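**Board index > Local Issues > Furnside > Laundry product ingredient bill: who has called?**

---

**cosmin_roman** wrote:

Good morning neighbors, and sorry for the long post, but I've had my coffee and I'm going to use it. The ingredient disclosure bill (the one that would make companies print every fragrance chemical on detergents and dryer sheets, on the actual bottle and not on some website) is supposed to come up in the consumer affairs committee next week. If it doesn't get out of committee it's dead until the next session, and we all remember how that felt last May.

Please call your representative's district office. You don't need to be an expert and you don't need a speech. I said my name, my street, and "I'd like her to vote yes on fragrance labeling," and the young man on the phone thanked me and took my zip code. It was over before my toast popped!

My youngest gets a rash from certain detergents and we spent most of a year guessing which ones, washing everything in the house over and over. 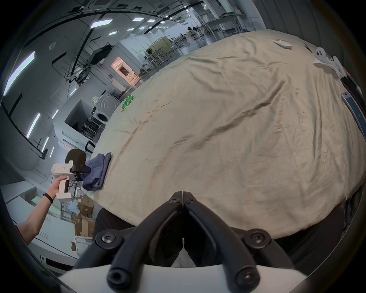 I'd also love to get 20 calls out of this board before the weekend. Post when you've made yours and I'll keep a tally in this first message.

**Tally so far: 4**

---

**mayuree_k** wrote:

Called! Got voicemail, left a message, then called back because I forgot to give my address (I was nervous, don't laugh). Put me down for one, not two.

Cosmin, does the bill cover fabric softener too? My mother swears by the stuff and I'd like to tell her something definite.

---

**cosmin_roman** wrote:

Thank you Mayuree! Yes, softeners, stain sticks, dryer sheets, and detergent in any form. It does not cover dish soap, which I think was traded away in the fall.

---

**R. Schmieder** wrote:

I'm going to be the grump here, and I hope you'll all still wave to me at the post office.

I ran a small soap business for a good while, and I've read the bill start to finish. My trouble is with Section 3. It asks for every fragrance component above 100 parts per million, in type big enough to read, on the package itself. Fine for a giant company with a design department. For somebody like the Aliyu family, who sell their bars and laundry flakes at the Saturday market, it means new labels for every scent, and new ones again each time a supplier changes something. I paid $2000 for one label change and that was for a single product.

I want people to know what's in their soap. I'd just like an exemption for the little makers, or at least a couple of extra years. So I did call, Cosmin, but I asked for an amendment. I don't suppose that goes in your tally.

---

**dusan_s** wrote:

Reinhold, I'll still wave, but I don't agree with you on this one. A rash from a small batch soap itches exactly as much as a rash from a big brand. And the Wedon co-op already prints full ingredients on its own powder, with a staff of five, and it costs the same as it did before.

As for me, I called yesterday and again this morning. The second time the lady recognized my voice and asked about my knee, so I may have been calling that office too often over the bus route business.

---

**R. Schmieder** wrote:

Fair point about the co-op, although they buy unscented and add one oil, so it's a short list. Try it with lavender, which has a list as long as your arm before you've added anything else. How is the knee?

---

**dusan_s** wrote:

Better on stairs, worse in the cold. Thank you for asking.

---

**seungwoo_seok** wrote:

Hi all, mostly a reader here. I'd been meaning to say something for a while, and this thread finally got me to do it.

I don't have a rash or a soap business. I get headaches from scented sheets, bad ones, and when we travel I bring my own pillowcase, which my in-laws took very personally the first time. I've tried calling the customer line on the back of the bottle. The Clustavia people were perfectly polite and told me the fragrance was "proprietary," and then mailed me a coupon for more of it.

So at home we've gone plain for everything, bedding and clothes both, and I buy whatever the co-op has in the big tub.
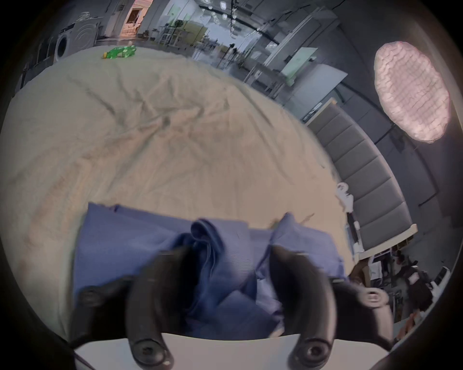
I called at lunch. I said yes on the bill and then, after reading Reinhold's post, I added that I wouldn't mind extra time for small sellers. The staffer said she'd had a few calls asking for the same thing. Cosmin, would you be upset if people asked for both?

---

**cosmin_roman** wrote:

Not upset at all, Seung-woo, and welcome! I do worry a little, since "yes, but" can get written down as "no" when the office is busy. If you go that way, please say the yes first and say it clearly, then bring up the small makers. An exemption with no end date I'd be against. A delay I could live with.

Reinhold, I'm counting you. You can object if you like.

---

**R. Schmieder** wrote:

I object, but put me down.

---

**mayuree_k** wrote:

My mother just called them herself!! She's against it. She thinks they'll change her softener. I tried, everyone. She was on the phone with them longer than all of us put together, I think.

---

**dusan_s** wrote:

Does the tally go down by one, then?

---

**cosmin_roman** wrote:

It does not, Dušan. She's entitled to her call, and please give her my best, Mayuree.

The committee office number is 110 on the switchboard menu if your own representative's line is full. I'll be at the library Saturday morning with printed copies of the bill for anybody who'd like to read Section 3 and argue with Reinhold in person. Tally is updated up top, and we're at 8.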